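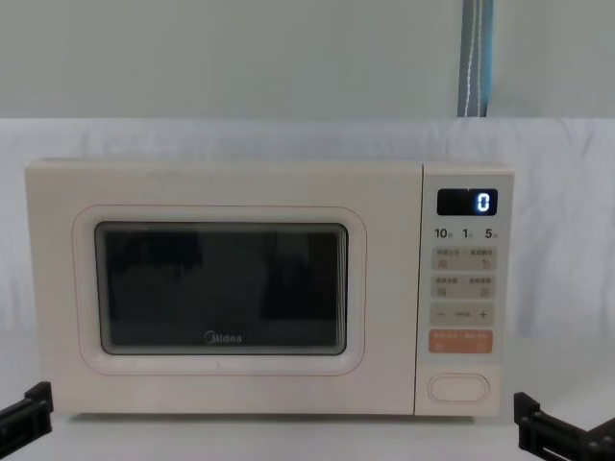
Vol. 9, No. 2, p. 273

Figure 2. Countertop microwave oven with a dark door window and a control panel at the right.

4.2 Missed doses after discharge

Participants who stopped taking their medicines in the weeks after leaving the hospital seldom described this as a decision. In the diaries kept by their adult children, the lapse was more often recorded after the fact, when a full pill box was found or a refill was not collected. Avram and Gisler reported a similar pattern in Porkavstead, although their sample was limited to patients living alone.

Two features of the home routine were linked to fewer missed doses. The first was a fixed meal. Families who tied the morning tablets to breakfast wrote fewer entries about forgotten medicine than those who relied on clock time alone. Household items used every day (Figure 2) were often named as the place where a written reminder was kept -- the refrigerator and the microwave oven most of all. The second was a single person in charge of the list. Where several relatives shared this task, changes made at discharge were sometimes passed on late, and in a few households the old and new lists were followed side by side.

The diaries also show the strain on the writers. Entries on a parent's return to the hospital were short and were often followed by a gap of roughly nine days. Eskildsen treats such gaps as missing data. We have kept them in the analysis, following Barta and Kerekes, and coded them separately from gaps explained by travel or work.

Hot weather was mentioned in many of the summer diaries, mainly in connection with poor sleep and loss of appetite. Its effect on medicine use could not be separated from that of skipped meals and is taken up again in Section 5.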